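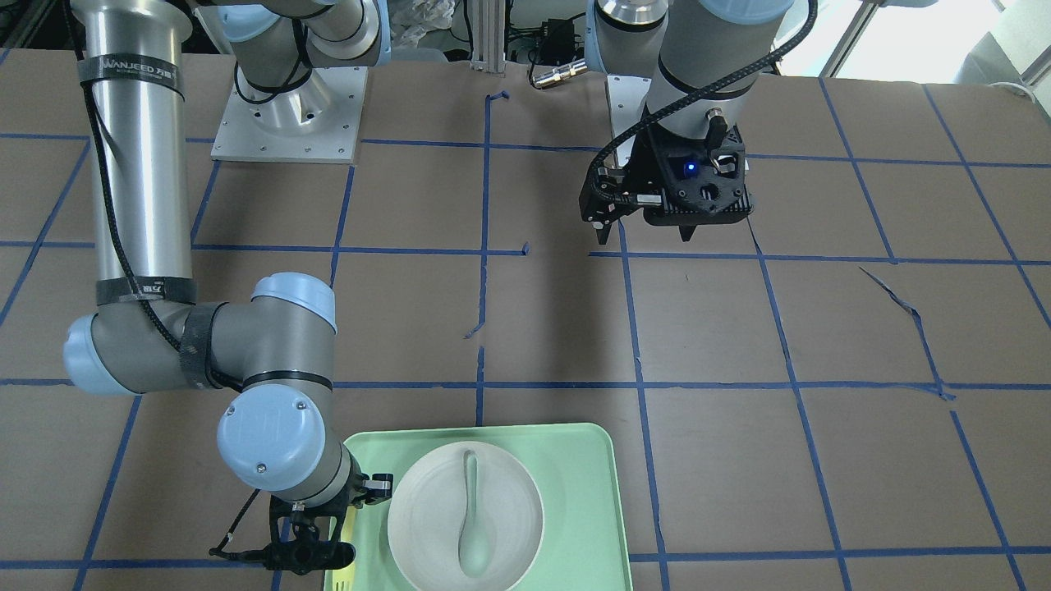 **How do I complain about my MP never answering letters?**

Isla Chisholm

Hi all, hoping someone kind can point me the right way. I've written to our federal member twice since July about the Sudau Road bus being cut, and all I've had back is an automatic email thanking me for my interest. My neighbour reckons there's a rule that they have to reply to constituents within 17 working days, but I can't find it anywhere. Is there someone above them I can go to? I don't want to make a fuss, I'd just like a proper answer before the petition closes (we've got 299 signatures so far, which I'm pretty chuffed about!).

---

**Tímea Sipos**

Good on you, Isla, 299 is a lovely effort for a place our size. I'm afraid your neighbour has it wrong, there's no set time and no real boss to complain to, apart from the voters. But buses are mostly a state matter, so I'd be trying your state member first, and the council as well if it's the stop you're worried about. Ring the electorate office and ask for whoever handles transport, and have your street address handy, as they'll want to know you live in the electorate. I waited 8 weeks on a letter once and then had it sorted in one phone call with a very nice young man.

---

**Vasilică Sima**

They're all the same, don't bother. Vote them out.

---

**Cremilda Trindade**

What Tímea said. Also check the petition wording before you collect any more names, because the state parliament has its own format and ours at Zamfir got knocked back over the heading, and we had to go round all those doors again in the heat. The clerk's office will look over a draft if you ask.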